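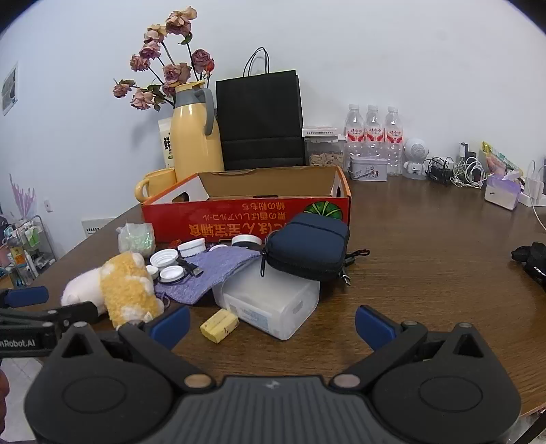 Plimlow is a planning program for robot arms that tidy up, and I've used it most days since the first release on 5 Jan 2021. Wenjie Du wrote the core at Drilbridge, and Fidelina Mamani added the grasp picker a bit later (the part I like best!).

It works on clutter. Feed it camera views of a messy table and it guesses which thing can be lifted without dragging its neighbours along. Soft stuff is the hard bit: cloths, plush toys, pouches, anything with a cable lying across it. Boxes and bottles are easy by comparison, though see-through plastic still fools the depth step and I usually have to nudge the settings by hand.

The test set that comes with it, called Vudwood, has 2714 short recordings, 98 of them kept back for checking. Each plan is a plain text file, so you can open it and fix a silly move yourself – I do this a lot.

Older plans made with Qian, the tool it replaced, will load after a quick convert, but wrist turns are stored as 0 to 360 and Plimlow wants them signed. Run the converter first, then the checker.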